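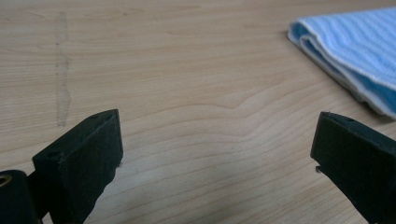

Les offices de tourisme devraient dépenser moins en slogans

15 octobre 2018

Au mois de juin, la ville de Burkenden a lancé sa troisième campagne d'image en 17 ans. Une nouvelle signature, un nouveau logo, un film de quelques minutes montré dans les salons professionnels et une tournée dans plusieurs capitales étrangères. Le message parle d'énergie, d'ouverture et de rencontres. On pourrait l'appliquer à Toledo, à Plomska ou à n'importe quelle destination qui dispose d'une vieille place et d'un aéroport.

Je n'ai rien contre la promotion touristique. Une ville que personne ne connaît reçoit peu de visiteurs, et ses hôteliers ont raison de demander qu'on parle d'elle. Ce que je conteste, c'est la répartition de l'argent. À Burkenden, la campagne a absorbé l'essentiel du budget de l'année, et l'office a réduit dans le même temps les horaires de son bureau d'accueil, qui ferme maintenant à 17 heures, y compris en pleine saison. Le voyageur séduit par le film descend du train en fin d'après-midi et trouve porte close.

J'y ai passé quelques jours cet été. Le plan distribué à la gare indiquait une ligne de bus supprimée. Deux des musées cités dans la brochure étaient en travaux — la brochure, elle, venait de sortir de l'imprimerie. Les habitants se sont montrés aimables et les restaurants étaient bons, mais la campagne n'y est pour rien.

On me répondra qu'une image se construit lentement et que ses effets ne se mesurent pas en une saison. Je l'admets. Mais il faudrait alors garder le même message assez longtemps pour qu'il s'installe. Changer de slogan à chaque nouvelle équipe municipale revient à repartir de zéro, avec une agence à payer de nouveau.

Plomska a fait un autre choix. La ville n'a pas de signature officielle et participe à peu de salons. Elle a mis son argent dans la signalétique piétonne, dans des toilettes publiques propres et dans une aide pouvant aller jusqu'à 200 euros pour les commerçants qui font traduire leur carte ou leurs panneaux. Les sommes sont modestes. Le résultat se voit pourtant dès la sortie de la gare, et les visiteurs en parlent chez eux, ce qui reste la publicité la moins chère.

Le festival Graltero, que Burkenden emmène désormais à l'étranger pour représenter la ville, illustre bien le problème. À l'origine, c'était une fête de quartier, avec des musiciens locaux et des tables dans la rue. La version exportée tient en 3 tableaux, sur une scène louée, devant un public d'invités. Elle plaît sans doute aux voyagistes. Je doute qu'elle donne envie de prendre l'avion pour voir l'original, qui se plaint chaque année de manquer de moyens.

La prochaine campagne est déjà annoncée. Avant de la commander, les élus pourraient rouvrir le bureau d'accueil le soir et corriger le plan de la gare.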